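Bench notebook, teleoperation station, Sturthorpe
Entry for May, afternoon session
Operator: Tyra Midtbø. Notes: Ewan Tawhiri. Copy to: Marit Backlund.

The purpose of this session was to continue recording demonstrations of the plate-cleaning task for the Ladefoged collection. The task is shown to the two-armed station by remote control, with the operator driving both arms from the leader handles. The target set by Stellan Lundgren remains 2,000 accepted demonstrations. The count stood at 661 when the station was handed over at 13:15.

Cleaning is assigned to the right arm, which holds the sponge. The left arm is to be kept clear of the plate during wiping. Operators are reminded that pauses of more than 2 seconds are marked as hesitation by the Ukier review tool and will be returned for checking.

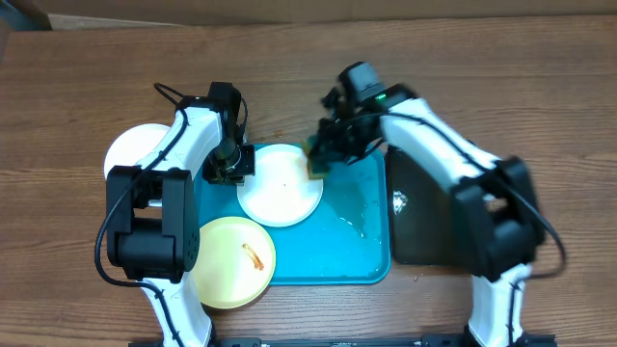
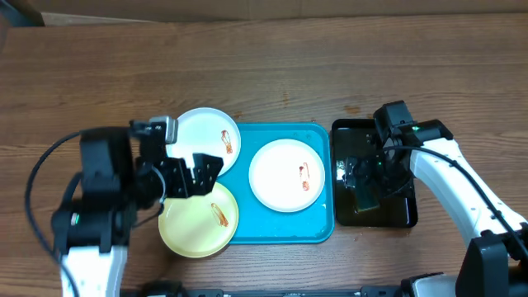

Both views: teal or blue tray in the centre, dark panel or tray to its right.

Reading time: 2 minutes

Contact with the plate rim continues to be the difficult part of the demonstration. Tyra reports that the handles give very little sense of how hard the sponge is pressing, and that she judges it by watching the sponge flatten. She has asked whether the force reading could be shown on the operator's screen. Birger Blomqvist has been informed and will look at the Enura settings before the next session.

Some 40 demonstrations were recorded. Those in which the sponge left the plate before the wipe was complete have been marked for review and have not been deleted. Stellan's instruction is that a recovery made by the operator is to be kept, provided the plate did not leave the work area. A second grasp of the sponge is likewise acceptable.

Water on the tray should be wiped up between recordings. The written procedure does not mention this and will be amended. The cable on the left arm should also be checked for slack before the handles are engaged; it was refastened once during the session.

It remains undecided whether the yellow plate should be recorded as a separate condition. Marit would prefer a single label for all plates. My own view is that the colour should be noted at the time, as adding it later would mean going through every recording again. The log sheet has a spare column and I have used it for the present.

Outstanding:
Force display, Birger.
Amendment to procedure, Ewan.
Decision on plate labels, Marit.
Replacement sponges to be ordered, same type.

Station powered down at 17:20. Handles locked and key returned to the cabinet.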